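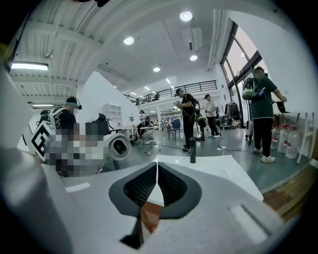 The big room, with its white ceiling and plenty of light.

I have wanted to see The Lamplighter's Goose for years, ever since I found the soundtrack LP in a charity shop in July and played it until my neighbours knew the words... well, all right, it only feels like years. So when Anska put it out on disc at last I ordered it that same evening, and I've now watched it twice, once with the commentary on.

It's a proper old-fashioned family musical, made by the little Drovside studio when everybody wanted singing animals. A lamplighter in the harbour town of Won takes in a goose who can tell when people are lying, and the mayor (who lies constantly) wants her roasted before the election. There are 13 songs, which is too many. I'd happily lose the fishmonger's lament, and the one about soup goes on for so long that I made a cup of tea and came back for the last verse!

But the good ones are so good. "Up the Ladder, Down the Lane" is the number you'll be humming on the bus, all done on one enormous street set with the lamps coming on in time to the brass. And the goose is a puppet for most of it, a bit stiff in the neck, with real feathers that move when she's cross. I loved her. My niece, who is seven and hard to please, asked whether there was a second one (there isn't).

The middle sags. Once the goose is locked in the town hall we get a long stretch of the mayor's men falling off things, and the lamplighter more or less vanishes from his own film. It picks up again with the storm, and the ending is lovely, even if you can see the harbour backdrop wobble.

Now, the disc. The picture has been cleaned up by a lab called Mekier and it looks splendid, especially the night scenes, which were mud on the old tape. There's a hiss under the quieter dialogue that comes and goes. You get the commentary, a trailer, a gallery of costume sketches and a short piece on the restoration, where they say they repaired 1,494 separate scratches by hand. I'd have liked a singalong option, seems an obvious thing to leave off. The menus are slow too, and the song selection only lists every other number for some reason.

Anska pressed 1,000 copies of the version with the booklet, so if you want that one, get a move on. The booklet has all the lyrics and a nice essay about the choreography. The plain edition has the same disc in a thinner case.

It runs to 100 minutes and suits a wet Sunday. Four stars from me, and a fifth for the goose if I were allowed.

Posted 30 October 2026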